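Week 3 notes: Reading a survey claim

Start with the Koivisto handout. The headline says Ellthorpe shoppers "overwhelmingly prefer" the new Bidora loyalty card. How many were asked? The summary says 600. Turn to the back pages and that is the number of forms mailed out. Only 40 came back.

So who sends a form back? People who like the card, people who hate it, and people with time on their hands. The report treats them as typical shoppers and never says why. I would want a reason before I believed it.

Look at the wording too. Question 2 asks, "How much has the card improved your visits?" There is no box for "made them worse." Mäkelä calls this a leading question. I'd call it a wasted stamp.

Then the comparison with Curnanstead. That survey was done in February, by phone, with different questions. Putting the two results side by side in one chart doesn't make them comparable, however nice the chart is.

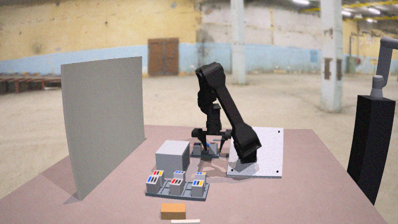 A margin of error won't rescue any of this. It covers the luck of the draw in a random sample, and there was no random sample. Karppinen's chapter is good on this point, though I think he trusts weighting too much.

For next time: read Karppinen, pages 20 to 50. Bring one survey story from a newspaper and find out who paid for it.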